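Zostby · Guía de puesta en servicio de la Sala Carroll
Revisión del 14 oct 2024. Responsable del texto: Deirdre Lynch. Revisión técnica: Régis Deschamps.

## 4. Expositores de bebidas y mesas de plegado

Esta sección regula la disposición de los dos expositores de bebidas adosados a la pared y el uso de las mesas blancas situadas delante de ellos. Se aplica tanto a la primera puesta en servicio como a las reposiciones ordinarias. El montaje de los expositores se trata en la sección 3 y no se repite aquí.

### 4.1 Comprobaciones previas

1. Verifique que los dos expositores están colocados uno al lado del otro y que sus baldas quedan alineadas a la misma altura.
2. Presione ligeramente cada balda con la palma de la mano por el extremo izquierdo y por el derecho. Si cede, retire las botellas que contenga y vuelva a asentar los soportes según el apartado 3.6.
3. Limpie las baldas con un paño humedecido en agua y déjelas secar. No emplee productos abrasivos.
4. Compruebe que las rejillas de ventilación de la base están despejadas.
5. Anote el resultado en la hoja de control 11.

> **Precaución.** No almacene cajas, bolsas ni prendas delante de las rejillas de la base, ni siquiera durante la reposición.

### 4.2 Distribución de las botellas

La distribución se repite en ambos expositores, de modo que quien conozca uno pueda reponer el otro sin consultar el plano. Los niveles se nombran de arriba abajo.

1. **Nivel superior.** Botellas oscuras con etiqueta clara, en fila y sin huecos entre ellas.
2. **Nivel medio, lado izquierdo.** Refrescos de cola, reconocibles por el tapón rojo. Deben formar un grupo compacto de varias filas de fondo.
3. **Nivel medio, lado derecho.** Botellas de té, a continuación de la cola. No se intercalan unas con otras.
4. **Nivel inferior.** Surtido variado. Se admiten aquí tapones y envases de distintos colores, siempre que cada clase permanezca agrupada.
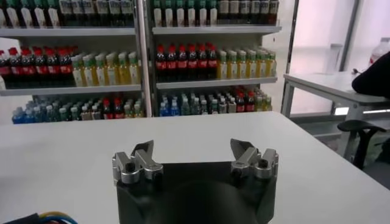

La reposición se hace desde atrás hacia delante. Proceda como sigue:

1. Adelante las botellas que ya están en la balda hasta dejar libre el fondo.
2. Coloque las nuevas detrás, con la etiqueta hacia la sala.
3. Alinee la primera fila con el borde de la balda, sin que ninguna botella sobresalga.
4. Retire las botellas con el tapón deteriorado o la etiqueta desprendida y entréguelas en el almacén con una nota en la que conste el nivel de procedencia.
5. Actualice el inventario. La referencia del surtido vigente es la 109. Las hojas que lleven la referencia 39 corresponden a la distribución aprobada en mayo y deben destruirse.

**Nota.** Cuando falte una clase de bebida, deje el hueco sin cubrir. Ocuparlo con otra clase obliga a rehacer la balda completa en la siguiente entrega y falsea el recuento.

> **Precaución.** Las botellas de vidrio se manipulan de una en una y sujetándolas por el cuerpo. No las levante por el cuello.

### 4.3 Preparación de las mesas

Las mesas sirven para plegar y clasificar las prendas textiles de la sala. No deben utilizarse como apoyo durante la reposición de bebidas; para ello existe el carro Tudano, descrito en la sección 6.

1. Pase un paño seco por la superficie antes de depositar cualquier prenda. Si hay restos de líquido, use primero un paño húmedo y espere a que la superficie se seque.
2. Compruebe que los cables próximos al borde no quedan debajo de la zona donde va a plegar.
3. Reserve una mesa para el plegado y otra para las prendas pendientes.
4. Separe las prendas pendientes por tamaño. Las piezas pequeñas se apartan en primer lugar, dado que se pierden con facilidad entre los pliegues de las mayores.

**Nota.** Una prenda pendiente puede permanecer arrugada sobre la segunda mesa hasta que le llegue el turno. No es preciso extenderla antes. Sí conviene que no cuelgue por el canto ni toque el suelo.

### 4.4 Plegado de camisas y prendas con cuello

El formato aprobado es un rectángulo compacto con el cuello a la vista. Se obtiene del modo siguiente:

1. Abroche los botones del cuello y, si la prenda los tiene, los de la parte delantera.
2. Extienda la prenda boca abajo y alise la espalda desde el centro hacia los costados.
3. Doble un costado hacia el centro, con la manga recogida sobre sí misma. Repita la operación con el otro costado.
4. Doble el faldón hacia arriba hasta la mitad de la espalda.
5. Doble de nuevo hasta alcanzar la base del cuello.
6. Dé la vuelta a la prenda y presione con suavidad sobre el pliegue para asentarlo.
7. Corrija los bordes que sobresalgan del rectángulo.

Si tras el paso 6 el cuello queda torcido, no tire de él. Deshaga el pliegue hasta el paso 3 y empiece otra vez desde ese punto.

Los calcetines y demás piezas menudas se pliegan aparte y se dejan junto a la prenda principal hasta formar el lote. Se admite que queden parcialmente debajo de ella mientras dure el trabajo, pero antes de la entrega deben colocarse encima y en posición visible.

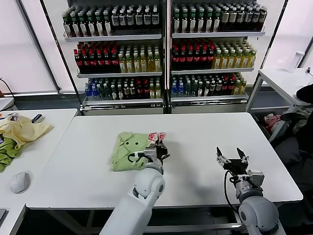
Cada lote se compone de 2 prendas grandes como máximo, más las piezas pequeñas que les correspondan. Los lotes no se apilan unos sobre otros en la mesa de plegado. Una vez formados, se trasladan a la bandeja Bornitix, con el cuello orientado hacia el asa.

> **Precaución.** No deposite lotes en las baldas de los expositores. La humedad de los envases puede pasar al tejido y dejar marcas en las prendas claras.

### 4.5 Incidencias frecuentes

| Incidencia | Actuación |
|---|---|
| Té y cola mezclados en el nivel medio | Vaciar el nivel y reponerlo conforme al apartado 4.2 |
| Botella volcada en segunda fila | Retirar la fila delantera antes de enderezarla |
| Prenda con botón suelto | Apartarla sin plegar y avisar a Gráinne Ó Dubhghaill |
| Pieza pequeña sin pareja | Guardarla en el sobre de piezas sueltas |
| Líquido derramado sobre una mesa | Retirar primero los tejidos, después secar |
| Balda inestable | Suspender la reposición y avisar a Darragh Scanlon |

### 4.6 Cierre de la sesión de trabajo

1. Devuelva las prendas pendientes a su cesto, sin comprimirlas.
2. Revise el frente de los expositores desde la entrada de la sala. Las etiquetas deben leerse sin necesidad de girar ninguna botella.
3. Recoja los paños usados y sustitúyalos por otros limpios.
4. Firme la hoja de control y deposítela en el archivador de la entrada.

Las solicitudes de cambio en la distribución se dirigen por escrito a Malachy Mac Carthaigh, con indicación del nivel y el lado afectados. Hasta que se reciba respuesta se mantiene la distribución del apartado 4.2.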